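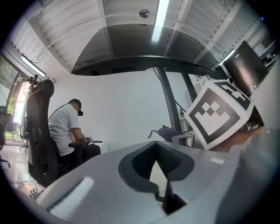
The Juliner handheld kit is a pair of instrumented grippers with the software to turn hand motion into training data for an arm. I had it for most of January and this is the write-up I promised in the comments. The short version is that the hardware is good, the calibration routine is tedious, and the licensing needs to be read twice. The part that sets it apart from the Woswood kit I used last year is the tracking. Each gripper carries square markers, and on the unit I ran most there is a cube of them standing up on the right of the housing, with one black-and-white pattern facing forward and another on top. Woswood relied on inertial data alone and drifted. With the cube, an external camera can correct the pose whenever at least one face is in view. The finger pads are ribbed with fine parallel grooves, and I have no complaints about them.

Setup. The box contains both grippers, two chargers, a printed calibration board and a card with a download code. The first calibration took me 54 minutes, and most of that was redoing the board step. The software wants the board held still at a series of angles and gives no hint of which angle it disliked. Birgit Petersen, who had the same kit before me, had warned me to tape the board to something stiff. I ignored that and lost half a morning. After the board was taped to a shelf panel it passed on the second attempt.

Calibration is stored on the gripper and survives a restart. It does not survive a firmware update. This is mentioned in the release notes and nowhere in the manual.

Recording. A session is started from the desktop application or by squeezing both grippers closed for 4 seconds. The squeeze start is convenient and I used it almost exclusively. I recorded 212 episodes in total, mostly pick and place with cups, boxes and a few soft items. Nine were unusable. In seven of those I had turned my wrist so far that the markers faced away from the camera for too long, and the application discarded the pose track without asking. The other two were truncated when the disk filled up, my fault entirely.

Weight is acceptable. My forearms were tired after an hour and I took a break, which I would have done with any handheld device. The grip opening is generous enough for large hands. Annelore Hollmann has much smaller hands than I do and found the trigger reach uncomfortable on the right unit. Juliner sells a short-reach trigger as a separate part. It should be in the box.

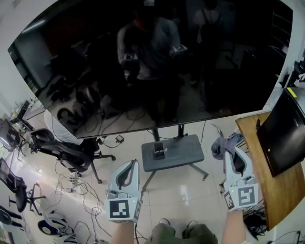

Latency between trigger and recorded finger position is low enough that I stopped measuring it. Alignment between the left and right streams was less tidy. In bimanual episodes the left stream occasionally started a few samples behind. The export tool has a resync option which fixes this, but it is off by default and has to be set per project. If you hand an object from one gripper to the other, turn it on before exporting anything.

Room layout matters more than the manual admits. Keep the camera high and off to one side, and route the cables before the first session. Glossy floors and dark screens both reflect, and a reflected marker is still a square black-and-white pattern as far as a detector is concerned. The application has a mask tool for excluding parts of the camera view. Draw the mask once, save it with the room profile, and check it again whenever a desk has been moved.

Export. Three formats are offered and two of them work. The third writes timestamps in local time with no zone, so I wrote a small script to fix it. Support confirmed the bug within a day and gave no date for a patch.

Licensing. The base license covers 400 exported episodes. After that it is a monthly fee per seat, and a pair of grippers counts as one seat. Discarded episodes do not count, but re-exports do, so get the resync setting right first.

I also looked at the Diekmann rental offer. It is the same class of device with an on-site calibration visit included, and the minimum term is three months. For a single short project I would take Diekmann and skip the calibration entirely. For anything longer the Juliner kit works out cheaper, provided the short-reach trigger is added to the order where it's needed.

Still open: battery behavior below ten percent, and whether the room profile can be copied between machines. I will update this post when I have tried both.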